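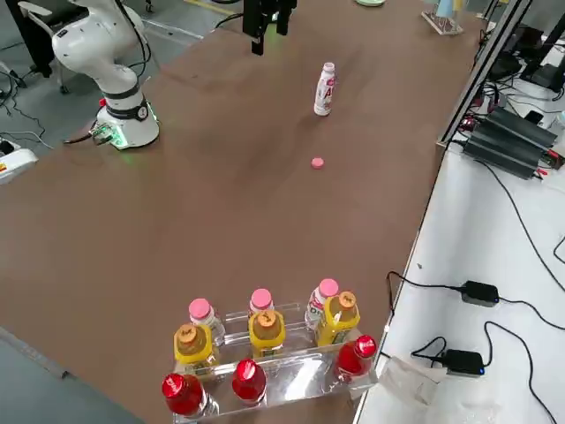
I have fallen hard for yogurt drinks, and I blame my neighbor Rosaura Lozano entirely. She brought over a jug of her homemade one in December, strawberry and a little salt, and I drank three glasses standing up at the counter! Since then I've been trying every kind I can find and writing them all down in a notebook. What gets me is how much the packaging shapes what I expect before I've even had a sip. A white bottle with a pink cap says sweet to me, every time, and I pour a smaller glass without thinking. Rosaura pours everything into old jam jars, so with hers you just have to taste and see.

Her method is simple. Warm 2000 ml of whole milk, stir in a few spoonfuls of plain yogurt, wrap the pot in a towel and go to bed. In the morning you thin it with cold water and add fruit. My first batch was grainy. My second was so good I called my sister Gifty to brag.

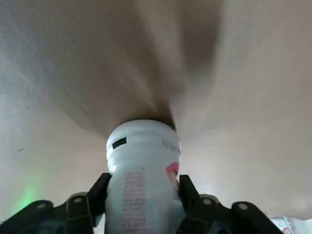
The other half of the hobby is reading labels, which I now do in the grocery aisle like somebody studying for a test. Gifty refuses to shop with me. Small red type running down a white bottle in a tall skinny column is my weakness, I'll squint at every last line of it (reading glasses on, cart blocking the aisle). Plain yogurt for a starter should have live cultures and not much else. Next up is mango, as soon as the good ones come in at Salevow.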